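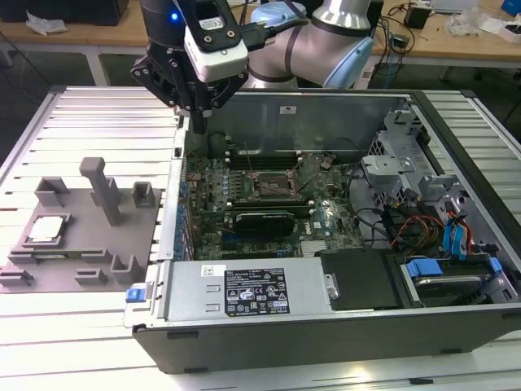

The processor goes in last, if it goes in at all

Every few months somebody sends me a link with the subject line "it's over for us." Us being people who fix things with their hands. I ran the bench at a computer refurbisher in Pleltardale for long enough to have opinions, and I click on all of them.

The chore in question is the one I used to give new hires in their first week. An old Dell desktop, side panel off, laid flat, empty socket, chip sitting in a holder next to it. Pick up the chip, set it in the socket, close the frame. A decent trainee has it by lunch. Harpreet Després had it in two tries and never let anyone forget it.

So can a robot arm do it? Under the right conditions I'm prepared to believe yes. What I want to talk about is the conditions.

Start with the tray. Somebody had to design a printed fixture with a pocket for the chip, so the machine knows where to find it. Fine, factories use fixtures all the time. But our chips came in egg cartons, in sandwich bags, in a coffee can from a school district up in Zaklow, half of them with old thermal paste baked on. If a person has to clean each chip and put it in the pocket facing the right way, that person has already done a good share of the job, and the socket is about a foot and a half from their hand.

Then the case. Power leads, data cables, a graphics card, a drive cage, all of it crowding in on a gripper that has two fingers. I've had bigger problems with cables than with any chip. You push them aside with the back of your wrist without thinking about it, and that wrist is what I don't see replaced yet.

My old partner Natalie Bickerstaff thinks I'm being a crank. She bought into a trial with an outfit called Skastano last January, and she told me their arm seated the processor in up to 40 runs in a row. I asked if it was the same computer. It was the same computer. I asked what happened when they brought in a different model and she changed the subject to lunch.

I'm not saying the 40 is nothing. A socket full of fine pins does not forgive you, and I've bent plenty. A machine that can come down straight every time has something I lost after my second cup of coffee. If you handed me 989 identical towers that all needed the same chip, I'd be on the phone to Natalie before you finished the sentence.

Nobody has ever handed me 989 identical towers. I got 100 machines on a good truck, and they were 100 different kinds of trouble. Stripped screws, a drive latch somebody had glued shut, once a mouse nest. The work was mostly deciding what the work was.

The same goes for the house, where the promises are even bigger. My sister-in-law Tiina wants a robot for the dishes. Her kitchen has one drawer that only opens if you lift it. I'd like to see the fixture tray for that.

Show me the arm on a box it hasn't met, with the chip lying wherever the last guy dropped it. Leave the cables how they fell, and let me pick the box.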